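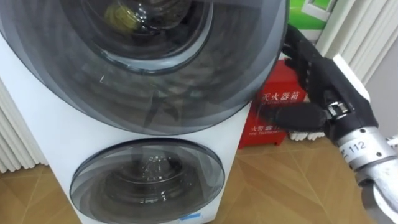 3 min read

ok stamp storage thread as promised, been putting this off. doing it in bits between other stuff so bear with me

1/ the problem. cling stamps. mine were in a shoebox, then two shoeboxes, then the drawer under the bed. bought the same fern stamp twice. TWICE. second one still in its packet

2/ so in February I gave in and ordered the Fladetti pockets. clear, A5ish, open at the top. they come in 10s. one set per pocket, sheet stays with the stamps, name of the set on a strip along the top edge

3/ you need a stiff card in each one or they flop over and slide down the box. I cut mine from cereal packets. not pretty. works

4/ box is a Plastholm, the shallow one with no lid. people keep asking. the deep one is wrong, you can't see the labels. I had the deep one first and gave it to Kanini Sang who keeps yarn in it

5/ how to sort. this is where everyone argues. I tried by maker and it was hopeless, I never remember who made what. by theme is better. mine go: plants, animals, words, birthdays, Christmas, odds

6/ words is the biggest section by miles. didn't expect that. apparently I own 5 different "thinking of you"s and I send maybe one of those a year

7/ Obed Appiah does his by size and swears by it. small ones at the front. I don't get it but his cards are better than mine so

8/ the unmounted rubber ones. ugh. these need cling foam before they'll go on a block. Anghel foam is fine, bit thick. peel SLOWLY. trim close but not right up to the rubber, undercut it and the edge rocks when you press

9/ if the cling has gone weak, rinse the back in cool water, bit of washing up liquid, leave face down on a tea towel to dry. no kitchen roll, you get fluff all over it. I lost an evening to fluff

10/ not baby wipes either!! I know everyone uses them. Some have oils in and mine went tacky. could be the brand, not risking it agian

11/ stained is not the same as dirty btw. black ink leaves a shadow and it won't transfer. leave it alone

12/ inked index. stamp every set once on plain card, punch it, put it on a ring. this took me 3 nights and I moaned the whole way through but it's the only part I'd tell you to do even if you skip everything else

13/ Hicham Ashour asked if photos on your phone would do instead. sort of? you can't tell size from a photo. I held the ring up against a card blank yesterday and saw straight off the hare was too big

14/ what I got rid of. 6 sets, all sentiments I'd never say out loud to anyone. went to the Lisumley swap table. came home with a teapot stamp so net result debatable

15/ wood mounted ones I've left alone. Soledad Escobar takes hers off the blocks to save space, bit of heat and they come away. I can't do it. I like the little pictures on the top

16/ dies are a separate thread. magnetic sheets, different box, diffrent headache

17/ someone asking cost. pockets were the dear bit. foam lasts ages. card was breakfast

18/ right need to go and do tea. will put the label strip sizes up later if I can find the bit of paper I wrote them on

Recent threads
Which ink pads I've binned and why
Card blanks: folding your own without the wonky edge
Colouring with cheap pencils, part two
Lisumley swap table, what to bring
Heat embossing mess, a confession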